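Is a $200 suture practice kit any better than a cheap one?

Posted in Learning & Study Help, December 2022

Rebecca Colombo
I start a vet tech course in January and I've been told to get some practice with a curved needle first. The course list suggests "a quality suture kit" and then doesn't say what quality means. The Zuvano one is $200. It has a pad, needle holders, forceps, scissors, thread and a case with a zipper. The Pitonow one costs a fraction of that and as far as I can tell from the listing it has the same stuff in it minus the zipper.

The Zuvano page says the pad has "true tissue response." Compared to what? Every review I found was five stars and written in the first week. I don't want to know if it arrived on time, I want to know if it tears.

Second thing. My cousin says forget the kits, buy pig's feet from the butcher and some loose needles. Is he right or does he just like being the guy who says that?

Brittany Chan
I teach the evening version of a course like yours and I've watched a lot of people open expensive boxes. I wouldn't pay $200. I can't tell you the Zuvano pad is bad. What I can tell you is that all soft pads tear if you pull up on the thread, and beginners pull up on the thread. You will wreck the first pad whatever you paid, so get one you don't mind wrecking.

Spend the money on the needle holder. Close it on a single strand of thread and tug. If the thread slides, send it back. Check that the jaws meet at the tip as well as farther back, and lock and unlock the ratchet a few times with one hand. If the maker won't show you a close photo of the jaws, I'd wonder why.

As for practice, 9 out of 10 problems I see are with the hold. People grab the needle right at the thread end, where it twists, or right behind the point, and then there's nothing left to push through. Go a bit past halfway back from the point. Turn your wrist so the needle follows its own curve. If you shove it straight it bends, and then the pad gets the blame. Passing it from one instrument to the other deserves its own practice. Don't let go with the first until the second has closed.

Your cousin is half right. Pig's feet are good for feeling how tough skin is. They are also greasy and they smell, and you can't leave one on your desk between sessions. Try 2 or so before the course and do the rest on a pad.

jison_fan
I have the zuvano and its great, really realistic. Case is nice too. Had mine 5 days.

Dal Bello
Five days, there we go. Rebecca, that's your review problem in one post.

I'd add one thing to what Brittany wrote. Be suspicious of the videos where every stitch goes through in one smooth sweep. They cut out the dull part, the lining up, and that's where most of your time goes. Look at how the needle sits and where the thread is lying before anything moves. Loose thread gets everywhere. 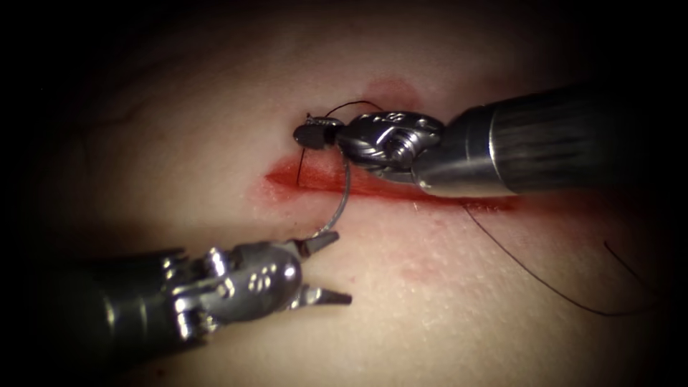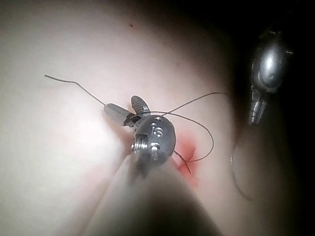
First one: curved needle over the cut, upper jaws holding it and the lower pair still open. Second one: fine dark strands around the small gray metal piece marked 15.

Rebecca Colombo
Thanks, both. Cheap pad and a decent needle holder, then. I asked Zuvano what "true tissue response" was measured against and they sent me a discount code.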